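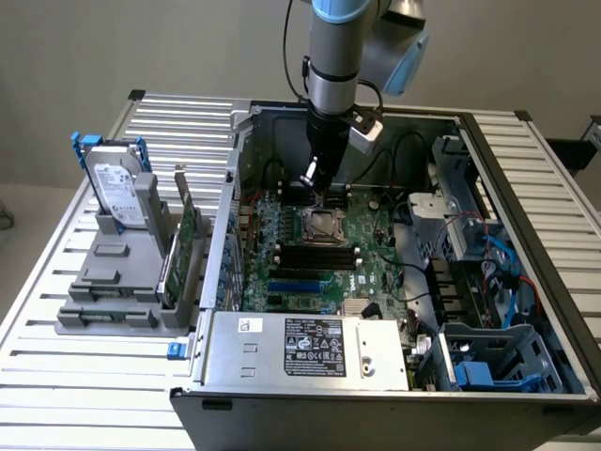 Atelier de réemploi informatique de Burkcombe : galerie de l'unité centrale

L'atelier de réemploi informatique de Burkcombe accueille tout au long de l'année des ordinateurs de bureau cédés par les administrations, les établissements scolaires et les entreprises du secteur. La présente galerie est consacrée à l'intérieur d'une unité centrale et aux éléments que les stagiaires apprennent à reconnaître au cours du module « Démontage et tri », placé sous la responsabilité d'Angharad Jarman. Elle complète le livret remis à l'inscription et peut être consultée librement par les familles, les partenaires et les futurs candidats.

Le module se déroule sur 14 séances. Les groupes sont constitués en février, après l'entretien individuel, et les travaux pratiques ont lieu le samedi dans la salle Navarro. Les machines étudiées proviennent du dépôt de Fovwood, où elles font l'objet d'un premier inventaire avant leur transfert.

La carte mère
La carte verte au logo DELL occupe le centre du boîtier, couché sur le flanc afin que l'ensemble des connecteurs demeure accessible. Le support du processeur est vide et son cadre de maintien métallique est en place. Les stagiaires sont invités à ne jamais poser les doigts sur les contacts du support.

Les emplacements d'extension
Sous le support du processeur se succèdent les emplacements de mémoire, noirs, puis les connecteurs d'extension, pour lesquels le bleu et le noir sont employés. L'identification de ces emplacements fait l'objet d'un exercice écrit lors de la deuxième séance.

La pile de sauvegarde
De forme ronde, la pile bouton se trouve sur la partie droite de la carte. Elle est toujours retirée avant l'envoi d'une carte en filière de recyclage et déposée dans le bac réservé aux piles et accumulateurs.

Le bloc d'alimentation
Ce volumineux élément argenté porte une étiquette noire où figurent, en blanc, les indications réglementaires. L'ouverture d'un bloc d'alimentation est strictement interdite dans l'enceinte de l'atelier. Les blocs de 300 et de 400 watts sont rangés séparément dans la réserve, sur les rayonnages du fond.

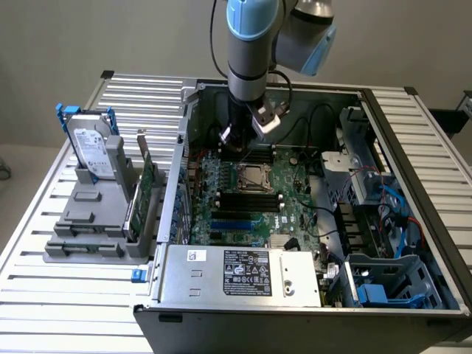

Les blocs dont l'étiquette n'est plus lisible sont écartés du réemploi et confiés à la société Zokwood, chargée de l'enlèvement des équipements électriques.

Le disque dur et son support
À gauche du boîtier, un disque dur Seagate monté dans un support bleu est maintenu par un porte-pièces en plastique gris. Tout disque entrant à l'atelier est inscrit au registre sous son numéro de série, puis remis à la cellule d'effacement. Aucun disque ne quitte la salle sans le visa du formateur.

La cage et les câbles de données
La cage métallique occupe le côté droit du châssis. Des câbles SATA bleus et un câble rouge cheminent à cet endroit. La couleur d'un câble ne renseigne pas sur sa destination : il convient de suivre chaque liaison d'une extrémité à l'autre et de la repérer par une étiquette avant de la débrancher.

Le loquet bleu
Dans l'angle inférieur droit, un loquet bleu équipe le logement de lecteur en plastique gris. Les pièces de cette nature doivent être manœuvrées à la main, sans outil. Les loquets récupérés sur les châssis hors d'usage sont conservés comme pièces de rechange.

La table de travail
Le plateau en aluminium comporte des fentes régulières. Les vis ne doivent pas y être déposées directement. Chaque poste dispose à cet effet d'une coupelle numérotée, rendue en fin de séance avec la fiche de démontage.

Informations pratiques

La campagne précédente a permis de remettre en circulation 175 unités centrales, attribuées en priorité aux associations de la commune. Le bilan détaillé est tenu à disposition à l'accueil.

Les demandes d'inscription au module sont reçues par Kirstin Dow, chargée de la coordination pédagogique. Aucune connaissance préalable en informatique n'est exigée. Les candidats mineurs doivent présenter une autorisation signée de leur représentant légal.

Les organismes souhaitant céder du matériel sont priés de transmettre au préalable une liste précisant la marque, le modèle et l'état apparent de chaque appareil. Les dépôts sans rendez-vous ne sont pas acceptés.

La reproduction des vues de cette galerie est autorisée à des fins d'enseignement, sous réserve de la mention « Atelier de réemploi informatique de Burkcombe ». Pour tout autre usage, une demande écrite doit être adressée à la coordination.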